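Filed under: Grants and Projects / Interim Reports

Jernstead Deformable Packaging Study
Progress report to the Gondal program office
Prepared by Usa Kaewkla, January 4, 2020

Work this period

We moved from rigid boxes to clear plastic bags. Thin film is hard for the wrist camera because it wrinkles and reflects light, and the shape of the bag changes with every grasp. The new method looks for the place where the film gathers and closes the fingers there. It does not try to model the whole bag.

We ran 700 trials with the Jiltberg controller. The fingers held the bag through the full lift in 78 percent of them, up from 60 percent with the earlier method, which aimed at the center of the contents. Most misses came from the fingers closing on a single layer of film.
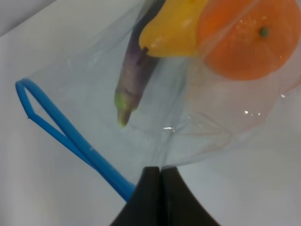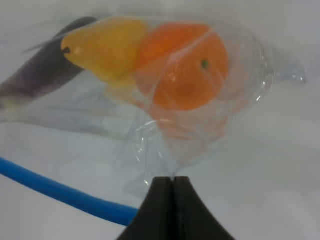
Wrist camera views with the fingers closed on gathered film. Load: eggplant, pear and orange.

Open items

- Labeling is behind. We have 1697 wrist images and need a second pass on the ones with strong glare.
- The Stuner force sensor drifts during long sessions. We now zero it before each set.
- Heavier loads have not been tested. We plan to start those in April.

Spending is within the approved budget and we are not asking for changes. The next report will cover placing the bag as well as lifting it.

This site uses cookies to remember your settings. Accept | Manage preferences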